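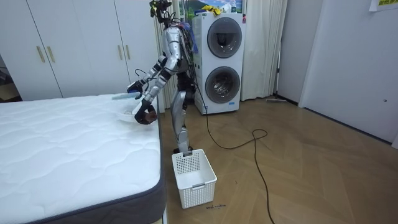 회사 소개

트룰티르스테드(Trultirstead)는 매트리스와 침구를 관리하는 작은 회사입니다. 가정집, 게스트하우스, 기숙사 같은 곳에 가서 침대를 정리하고, 매트리스 겉면을 손질하고, 침구를 새로 씌워 드립니다. 이사하는 집의 침구 포장도 합니다.

회사를 만든 사람은 2명입니다. 저 다닐로 로마뉴크와 제 친구 다닐로 시모넨코입니다. 이름이 같아서 손님들이 전화할 때 자주 헷갈려 하십니다. 예약과 상담은 제가 받고, 현장 일정과 직원 교육은 시모넨코가 맡고 있습니다. 저는 한국어를 어른이 되어서 배웠습니다. 그래서 이 페이지의 글에 어색한 곳이 있을 수 있습니다. 틀린 표현을 발견하시면 메일로 알려 주십시오. 고맙게 고치겠습니다.

인쇄하기 | 이메일로 보내기

시작한 이야기

우리는 처음에 콘도리츠(Condoritz)라는 숙소에서 객실 정리를 했습니다. 방마다 침대가 있었고, 퇴실 시간과 입실 시간 사이는 짧았습니다. 시트를 벗기고 새 시트를 씌우는 일은 금방 배웠습니다. 그런데 시트를 벗긴 다음의 매트리스를 자세히 보는 사람은 드물었습니다. 누빔 무늬의 골에 먼지와 머리카락이 모여 있었고, 윗면과 옆면이 만나는 파이핑 밑에는 더 많았습니다. 시모넨코가 작은 솔을 하나 사 와서 그 부분만 따로 쓸기 시작했습니다. 한 달쯤 지나서 숙소 주인이 다른 숙소에도 우리를 소개해 주었고, 그해 9월에 우리 회사를 열었습니다.

지금은 직원이 11명입니다. 지난해에는 매트리스를 약 1,000장 관리했습니다.

우리가 일하는 방법

방에 들어가면 먼저 침대 둘레를 비웁니다. 베개, 이불, 매트리스 커버의 순서로 벗기고, 벗긴 것은 바닥에 놓지 않고 바구니에 담습니다. 우리는 옆면에 구멍이 있는 플라스틱 바구니를 좋아합니다. 안의 천이 숨을 쉬고, 바구니를 씻은 다음에도 빨리 마릅니다. 바구니는 침대의 발치 쪽 모서리 가까이에 둡니다. 머리 쪽은 협탁이나 전등이 있는 집이 많아서 좁습니다.

매트리스가 맨몸이 되면 윗면부터 봅니다. 누빔이 물결 모양이면 솔도 그 물결을 따라 움직입니다. 실밥이 나온 곳은 당기지 않고 작은 가위로 자릅니다. 그 다음에 모서리를 손질합니다. 모서리는 파이핑이 휘어지는 곳이라 힘을 많이 주면 천이 상합니다. 새로 온 직원은 모서리만 15분 동안 연습합니다. 지루한 연습이지만 손이 가벼워집니다.

옆면은 마른 천으로 닦습니다. 옆면 천이 어두운 색인 매트리스는 흰 먼지가 잘 보이기 때문에 마지막에 한 번 더 확인합니다. 물은 되도록 쓰지 않습니다. 얼룩이 있으면 손님께 먼저 보여 드리고, 어디까지 지울 수 있는지 말씀드린 후에 시작합니다. 지워지지 않는 얼룩도 있습니다. 그런 경우에는 얼룩 제거 비용을 받지 않습니다.

끝으로 매트리스의 머리와 발을 바꾸어 놓을지 여쭤 봅니다. 뒤집으면 안 되는 제품이 요즘 많아서, 옆면의 표시를 읽고 결정합니다. 커버를 씌울 때는 발치의 두 모서리를 먼저 끼우고 머리 쪽으로 당겨 갑니다. 회사마다 순서가 다를 것입니다. 우리는 이 순서가 주름이 적었습니다.

맡기실 수 있는 일

매트리스 겉면 손질과 커버 교체
객실 침대 정리 (게스트하우스, 기숙사)
이불과 베개 분류, 세탁물 수거와 배달
이사 전 침구 포장, 이사 후 침대 정리

세탁은 우리가 직접 하지 않고 우바르(Uvar) 세탁소에 맡깁니다. 세탁소가 우리 창고의 바로 옆 건물에 있어서 아침에 수거한 시트는 보통 오후에 나옵니다. 두꺼운 솜이불은 시간이 더 필요합니다. 포장용 덮개와 보관 가방은 청(Cheung) 상회에서 받고 있습니다. 가방만 따로 사고 싶으신 분도 연락 주십시오.

예약하시기 전에

매트리스의 크기와 두께, 그리고 침대 옆에 사람이 설 자리가 있는지 알려 주시면 준비가 쉽습니다. 이층 침대는 위층의 높이도 필요합니다. 애완동물이 있는 집은 미리 말씀해 주십시오. 솔과 천을 따로 준비해서 가겠습니다.

전화는 오전 9시부터 받습니다. 작업 중에는 전화를 못 받을 때가 있으니 문자를 남겨 주시면 저녁 전에 답을 드립니다. 숙소처럼 정기적으로 맡기시는 곳은 처음 한 번 방문해서 방을 본 후에 가격을 정합니다. 이 방문은 무료입니다.

다닐로 로마뉴크, 다닐로 시모넨코 드림

이 페이지 인쇄 | 이메일로 보내기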